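Skurnby Village Hall Users' Meeting
Minutes of the meeting held on Feb 7, 2023 in the small room

Welcome and apologies
The chair welcomed everyone in out of the rain and thanked the allotment society for the tea and the very good ginger cake. Apologies had come from the choir and from the Kelmendi dance class, who had a rehearsal. The last minutes were agreed, once the spelling of "Volier" had been put right in two places.

Toy and book sale
The sale raised 300 pounds, a lovely result for a wet Saturday, and the meeting wished to thank all those who baked, carried and stayed behind to sweep up. A few soft toys are still to find homes, and the playgroup will have first pick of them before the rest go to the charity shop in Windeo.

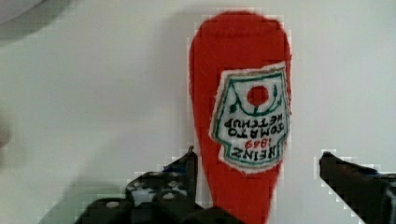 Heating
There was a long and good-natured talk about the boiler. The quote from Volier for a new one is 3000 pounds, fitting included, and most people felt this was fair, though the badminton club would like to see a second price before we say yes. It was also asked whether the timer could be set to come on a little earlier on weekday mornings, as the over-sixties' exercise class has been starting in coats. Agreed to try this for a month and see what it does to the bill. 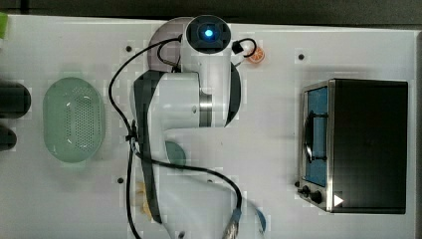
The art group offered to lend its two fan heaters in the meantime, and this was gratefully accepted, provided they are not both plugged in by the kitchen door.

Summer fair
The fair will be in August as usual, on the green if the ground is dry enough. There is room for 14 stalls, and the charge for a pitch will stay at last year's price. The Windeo brass band has kindly said it will come again. We talked for a while about the tea tent, which leaked last time.
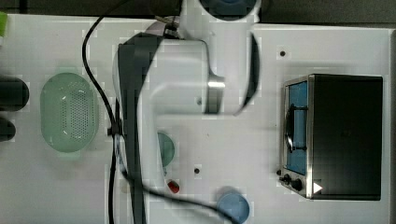 The scouts have a larger one and will ask if we may borrow it, poles and all. The cake stall would prefer to be nearer the gate this year, and no one minded.

Any other business
The 35 new cups have arrived and are in the left-hand cupboard. Please would all groups wash up and put them back there. The side gate still sticks and needs lifting as you push.

The meeting closed at ten past nine.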